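The Sweater Pile
By Antigoni Koutsoukos
Dec 4, 2022
5 min read

Shuk-fan Lau starts on the knits in October and is usually still at it when the first snow comes. Her mending room in Mostby takes in about 200 sweaters a season, most of them in grocery bags.

She shakes each one out, checks the cuffs and elbows, then looks at the trim. Trim is what slows her down – a loop pulls free and the yarn behind it goes too. Plain pullovers get folded in thirds and stacked by weight.

Dark reds are kept apart until they have been rinsed twice. She does her sorting on a flat surface at hip height and leaves the folding for last.

A dark red knit with a brown looped trim or button-like piece, still to be folded.

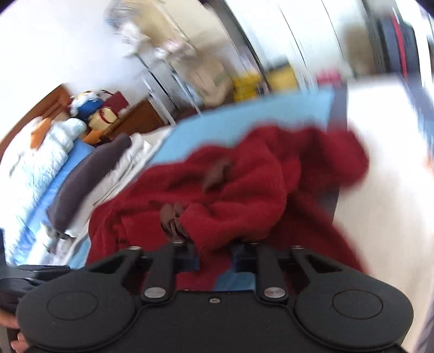

What to keep at home

Lau recommends a blunt needle, a small crochet hook and a card of wool close to the color of the sweater. Snags get pulled through to the back – never cut.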